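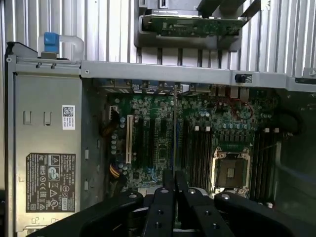

Fitzgerald Fitzsimmons wrote in the night that I am judging the kit too early, and that every customer has a bad first week with the fingers. He says I should lower the approach speed, do the wrist calibration one more time, and not write anything to my boss before I have done both. I read it on the tram with my tea going cold and I was a little offended, then less offended, and when I reached my stop I thought he was probably right about the calibration and wrong about the rest.

Last updated: July

So, morning. I did the calibration again. It takes longer than the manual promises. The manual of Greltis is translated, I think, and I say this with sympathy, I also live in a translated language. But "present the board to the wrist until satisfaction" is not an instruction. I presented the board. I do not know whose satisfaction they mean. On the second attempt the software showed green and I accepted it.

What we have on trial is the whole package: the Hattori arm, the Greltis gripper with the small camera at the wrist, and the software which should learn from us how to take an old computer apart. The price is around 4000 for the gripper, camera and software, and the arm is rented separately. We have it until the end of the month. Then I must write yes or no, with reasons, and this diary is where I collect the reasons before they become polite.

I wanted today to test only reaching. No pulling, no screws. The tower lies open on its side on the bench, the power supply on the left in the camera view, the expansion slots in the middle, the processor socket to the right of them with its metal frame. The fingers should come in from below in the view, stop above the board, wait, go out again. It sounds like nothing. A child can do it. But in a computer case everything which is interesting is next to something which is in the way, and the crossbar over the board is the worst. If you come from the wrong angle you meet the crossbar before you meet the thing you want.

First tries: good. I was surprised how quiet it is. The fingers went in and stayed over the board like a person who has forgotten what he wanted from the cupboard. Then out. I repeated it with the slower speed which Fitzgerald recommended, and I must admit it is better slow. At the normal speed there is a small shake when it stops. You see the shake in the camera picture more than at the bench, the whole motherboard trembles and then becomes calm.

Later it was less good. When the gripper is deep in the case, the view of the wrist camera is covered at the bottom by the gripper itself, and the part of the board nearest to the fingers is exactly the part I would like to see. I understand there is no way around it with a camera in this place. But the brochure says "full view of the work". I have underlined this in the brochure with pencil. For the report I will write "good view of the surroundings of the work".

The picture itself is clear, I want to be fair here. I could make out the certification marks on the black label of the power supply, and the small white sticker with the QR code above it, although I did not try if the software can read such a code. This would be useful for us. We write down the labels by hand now and my handwriting is known in the whole building for bad reasons. I must ask Greltis if reading codes is included or if it is one more licence. I suspect one more licence.

Midday. Soup, bread, and the window open. I looked at the page where other users write about the kit, and found that my complaint about the finger width is not new.

Comments: 619

I did not read all of them, of course. Many are from people who received the wrong cable. But a man with the name Jalar in his address, I believe it is the company and not his family, wrote a long and serious text about the fingers. They use the kit for the same type of work. He says the standard fingers are made for boxes and bottles, things which have air on both sides, and that for work inside a case you have to order the narrow ones. The narrow ones are not on the price list. You have to know that they exist and ask for them. I find this a strange manner of selling, like a restaurant where the fork is secret.

I wrote to Greltis at once and asked. Their answer came at half past two and was friendly: yes, narrow fingers exist, delivery seven weeks. Our trial will be finished long before. I asked if we can have a used pair as a loan. They will "look into the possibility". In my first year in this country I thought such a sentence was a promise.

Afternoon, the power wires. I was curious if the gripper could take a bundle of cables and hold it to the side, so that a person can unscrew behind it with two free hands. For me this is the most realistic use. Our people do not need a robot which takes out a memory module, they do it with the thumbs faster than I can write it down. They need a third hand which does not get tired. So I put the fingers near the bundle where the yellow and red wires go into their connector, and I closed slowly.

It held. It held also when I pulled softly on the other side. Then I opened the fingers and looked for marks on the insulation and found none, but I would like to look again tomorrow with better light, my eyes are not good after four. I did it three times with the same force and three times it was fine. The next test should be with a thinner cable. There is a single red wire which makes a loop over the board at the upper right, and I did not dare. I imagined it between these big fingers and I went to wash my cup instead.

Something I like and want to put down before I forget: the stop button. It is big and it is in the correct place, and when you press it the arm stops without a drop. With the Skullow machine that we tried in spring the arm sank a little after each stop, only a finger's width, but inside a case this is enough for an accident. We had an accident. A slot was broken and the board was a good one. With Hattori I pressed stop in the middle of the movement, on purpose and again on purpose, and it stayed in the air.

Something I do not like: the software wants an account for each person who moves the arm. Everybody must have a password, and when you change the person you must log out and do a little greeting with the arm, it goes up, it turns, it goes down. My colleagues enjoyed this on the first day. Today they said they will all use my name. I said this is forbidden. They asked by whom, and I had to look in the contract.

I also tried the plastic handle. Above the power supply there is a clear loop with a blue tab at one end, and I thought this would be a friendly target, big enough and with space. But transparent plastic is difficult for the software. It draws its coloured outline around the blue tab very confidently and the rest of the loop it does not want to know. When I chose "grasp" it proposed to take the tab only. I cancelled. I then placed the goal by hand, with the arrow keys, and this worked, but if I place each goal by hand I do not need a software that learns. I wrote it to Fitzgerald and he answered that clear parts are "a known area of improvement". I am starting a list of these expressions. It could be useful for my own yearly talk with the boss.

I should say what he is like as a support contact, as the service is also a part of what we would pay for. He answers fast. He answers in the night, which makes me feel guilty. He does not pretend that a thing works if it does not, he just gives it a softer name. When I made a mistake with the mounting last week and it was fully my mistake, he did not make me feel it. I would give him a better mark than I give to the fingers.

Where I stand this evening: the arm yes, the camera yes with one pencil note, the software not yet, the fingers no. If the loan pair comes I will begin again with the fingers and forget what I wrote. For opening and sorting I see no gain for us. For holding things away I see some gain, but then the question is if one pays so much money for holding things away, and I already know how my boss will ask it, with his glasses on his forehead.

I left the arm parked high, with the cover on the camera, and the case open on the bench for the morning. On the way home I remembered that I never saved the slower speed as the standard. Must do this first tomorrow, before somebody logs in with my name.

Also: ask for the English manual again, and also for the original one. Maybe between the two I will understand the satisfaction.

Shares: 7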